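11 mai 2019

# Celeo passe en version publique, et il s'attaque aux manteaux

Bon, ça y est ! Depuis le temps que je vous en parlais, l'équipe de Rampersad a ouvert le code de Celeo, son logiciel de planification pour le linge et les vêtements. J'ai passé l'après-midi d'hier dans leurs locaux de Flillulmont (un étage sans ascenseur, un café très fort, des câbles partout) et j'en suis sortie avec trois pages de notes et une furieuse envie de ranger mon armoire.

Pour ceux qui prennent le train en marche : Celeo ne commande pas les moteurs. Il reçoit les images d'une caméra placée au niveau de la pince, il cherche dans le tissu des endroits qu'on peut saisir, et il propose une trajectoire des doigts au contrôleur. Le reste, c'est-à-dire la force de serrage, les limites articulaires, l'arrêt d'urgence, reste du ressort de la machine. J'aime bien ce découpage, parce qu'on peut brancher le logiciel sur du matériel assez différent sans tout réécrire.

La grosse nouveauté, ce sont les vêtements matelassés. Jusqu'ici le module de perception s'en sortait avec les serviettes et les tee-shirts, mais il perdait complètement les pédales devant une doudoune. Mpho Buthelezi, qui a écrit presque toute la partie segmentation, m'a montré les anciennes sorties sur son écran : chaque boudin de la veste était pris pour un objet séparé, et la machine voulait attraper un pli du dos en croyant tenir une manche ! Le nouveau modèle suit les coutures et regroupe les boudins avant de décider quoi que ce soit.

Pour l'entraîner, il a fallu des démonstrations. L'équipe en a gardé 1 741, toutes faites à la main avec une pince tenue par une personne, chez des gens, sur des lits et des canapés, avec le désordre habituel. J'ai trouvé ça très malin, parce que les couettes à fleurs et les murs fatigués, c'est quand même plus proche de chez moi qu'une table blanche de labo.

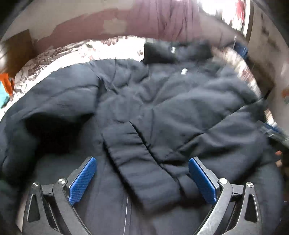 *Les deux doigts de la pince à main, de part et d'autre d'une manche de doudoune.*

Les vestes sombres restent la bête noire du projet (pardon). Sur un tissu bleu nuit, les creux et les ombres se ressemblent énormément, et le flou de mouvement n'arrange rien. Ayanda Kekana a donc ajouté un score de confiance par pixel, et quand il tombe trop bas, le planificateur demande une deuxième vue au lieu de foncer. C'est un peu plus lent. Sur la station de démonstration, le calcul d'une prise prend désormais 433 millisecondes, deuxième vue non comprise, et Ayanda pense pouvoir gratter encore un peu en revoyant le tri des candidats : le programme en examine une cinquantaine… enfin, 50 pile, c'est réglé en dur pour l'instant, et elle m'a fait promettre de dire que ça deviendrait un paramètre.

Côté outils, j'ai eu un vrai coup de cœur pour le petit visualiseur livré avec. On charge une séquence, on la fait défiler, et on voit les prises envisagées se dessiner par-dessus le vêtement, avec la raison du rejet pour chacune. J'ai joué avec pendant vingt bonnes minutes alors qu'on m'attendait pour la suite. La documentation, par contre, est encore maigre : l'installation est bien expliquée, la calibration de la caméra beaucoup moins, et j'ai dû demander de l'aide pour comprendre dans quel repère étaient exprimées les coordonnées.

La suite se joue en juin, à Prukedthorpe, où un deuxième groupe va tester le logiciel sur ses propres bras. Mpho aimerait en profiter pour monter à quelque 2 000 démonstrations, avec davantage de capuches et de fermetures à pression, deux cas qui donnent encore des résultats bizarres. Le pliage complet d'une veste n'est pas au programme de cette version, on parle uniquement de repérer et de saisir une manche.

Si vous l'installez chez vous, racontez-moi ça en commentaire, surtout si vous avez réussi la calibration du premier coup ! Je retourne à Flillulmont après les essais de juin et je peux transmettre vos questions à l'équipe.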